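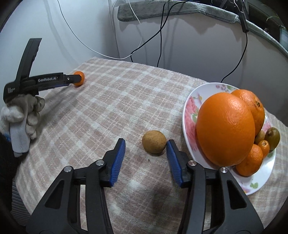 The plaid tablecloth, with a plate on it.

I got to the parish hall at Pumphrey a little after 6 and the pastor was already stacking hymnals, so I grabbed half the pile and we talked while we worked. She's been here nine years, and I wanted to ask her about the thing everybody my age says, which is that they pray but wouldn't be caught dead in a pew!

"Oh, I hear it every week," she said, laughing. "Usually from people who come for the soup." The Kadevik supper (named for the old street out back) feeds anyone who walks in, and there's no sermon with it. I asked if that bothered her. "It used to. I'd stand there thinking, should I say grace louder? Now I say it at normal volume and sit down."

I told her I quit church at college and never really decided to, I just slept in. She didn't pounce on that, which I half expected. "Sleeping in I understand," she said. "What I ask people is who they call when their dad's in the hospital. If they've got four names, great. A lot of them don't have one."

The rolls list 772 members. She figures around a third would know her face, and she'd like to phone every one of them before July. She's still in the B's.

I asked what she says when someone tells her religious folks are judgmental. "I say yes, some of us are, who was it? And then I get the whole story, and we need more coffee."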